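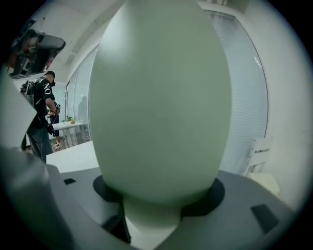

Fig. 9. Pale green body seated in the black collar.

4. Placing and filling the Tetow room humidifier

Read this section before you fill the unit for the first time. Fornow supplies the Tetow with the tank empty and the filter sealed in a bag.

4.1 Choosing a place

1. Stand the unit on a flat, level surface that can stand a little damp. Do not use it on bare wood or carpet.
2. Leave a gap of 40 cm between the unit and any wall, curtain or bookcase.
3. Keep it away from radiators and direct sun.

Note: In a small bedroom, leave the door slightly open overnight.

4.2 Fitting the filter

1. Take the filter out of its bag and soak it in cold water for 10 minutes.
2. Let it drain, then press it into the slot inside the tank, ribbed side down.
3. If you have the Zatano filter for hard water, soak it for 13 minutes. The steps are otherwise the same.

4.3 Filling

1. Switch off at the wall and pull out the plug.
2. Lift the tank with both hands and carry it to the sink.
3. Fill with cold tap water up to the line. Do not go over it -- the extra water will run into the base.
4. Wipe the outside dry and put the tank back.

CAUTION: Never add oils, perfume or salt to the water. They damage the seals, and this is not covered by the guarantee.

4.4 Starting up

1. Plug in and press the power button once. The lamp shows blue.
2. Wait for the mist to appear. The first fill takes longer than later ones.
3. Turn the dial to the setting you want. Start low and check the windows after an hour -- if they are wet, turn it down or switch off.

If the lamp shows red, the tank is empty or not sitting properly. Lift it, put it back and try again. For other lamp colours see section 9.

Spare filters and seals can be ordered from Kapoor, our parts supplier.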